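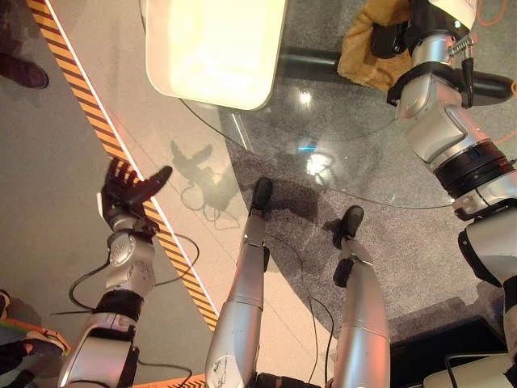
1/11/21

I bought the paddle today. Not the boat, only the paddle, and Kazuhiro laughed at me for a long time on the telephone. He says a person who owns a paddle and no boat is like a person who owns a saddle. But the boat I want is sold by a man in Skevesetti and he will not answer my messages before the evening, so I had money in my pocket and the shop was open.

It is a two-piece paddle made by Aoki, second hand, with a small chip on the left blade. I paid 35. The woman in the shop let me put it together and take it apart several times. The button in the middle is a little stiff. She told me to rinse it with clean water after every trip and never to leave it joined in the garage, and I wrote this on the receipt so I don't forget.

I have now been out 19 times this year, always in a hired boat at Brudley, and I think it is enough to know that I like it. The hired boats are wide and slow and they turn by themselves when I stop paddling. In September Viktória Kovács lent me her long one for an afternoon and I was afraid for the first ten minutes, then very happy. It went straight! I came back with wet trousers and sore thumbs. She said my thumbs were sore from holding too tight, and to open the fingers a little on the hand that pushes. I tried it the next time and it was better.

The man in Skevesetti wants 600 for his boat. A new Flesora of the same length is 2,900, so I cannot even think of it. His has one hatch at the back and the seat was changed once. I must ask him if the hatch lets in water, and if I can sit in it before I pay.

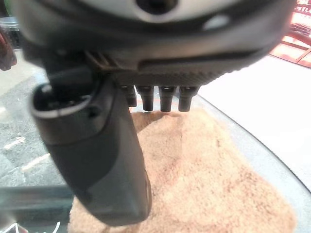 Can one person carry a boat of this length to the water alone?

On flat ground it is possible with a small trolley, but for steps or a steep bank it is better to have a second person at the other end.

I copied that from the club notes, for myself, as the path at Brudley has steps at the bottom and I live alone. Kazuhiro Onishi has promised to help with the first trip. After that I will use the slipway on the other side, where you have to pay for parking.

He has answered now, the man. I can come and see the boat next week and I should bring my own paddle. So I was right to buy it. I will telephone Kazuhiro and tell him this.

3 comments
Shared 4 times

marsh_hen: Please sit in it for longer than a minute. My first one felt fine in the garden and after an hour my legs were asleep.

Tobbe: 35 is a good price for an Aoki, even with the chip. Put a little soap on the button.

marsh_hen: And check under the seat for cracks!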